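Tidying judges wanted, Ultdale

Can a machine clear an armchair yet? We have two robot arms, two chairs and plenty of opinion. We need 24 people who tidy up at home, willingly or otherwise, to watch and mark.

1. Clothes, bag, chairs

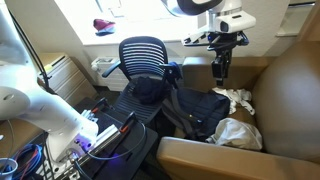
2. Working in poor light
You'll score what the wrist camera gets to work with.
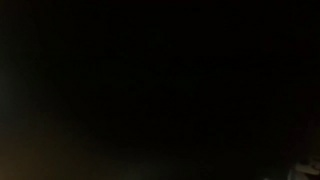
Wrist view, mostly dark.

Sessions run in February and last 56 minutes. No engineering needed, and

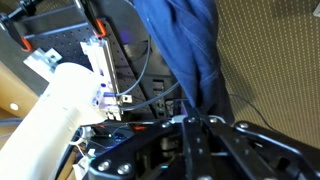

grudges against laundry are welcome.

3. The bag

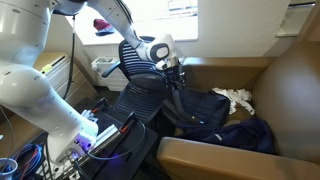

Gripper holding the backpack strap.

Write to Anežka Zelenák with your worst chore.

Contact | © Navolix | Back to top
We use cookies. OK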